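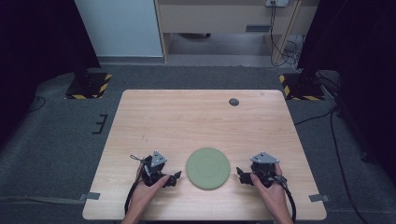 Two hand-held grippers, one on each side of a green plate.

My job at Prondby is helping robots learn to pick things up, and on Wednesday I got a fright! I was holding a gripper in each hand — they're like big black pinchers — and I squeezed to lift a plate. The left one closed. The right one just sat there, doing nothing.

So what went wrong? Each gripper has a cable, a bit like the cord on your headphones, and messages zip along it. The right cable had a tiny break inside. Every time I bent my wrist, the messages stopped!

Then I did something silly. I gave the gripper a shake and the jaws snapped shut, right beside my friend Karla's finger. Ouch — nearly. Karla Bañuelos is our safety person, so you can imagine the look I got.

Now we have a rule. If a machine stops, hands off, switch off, then find a grown-up. Even I have to go and find Karla.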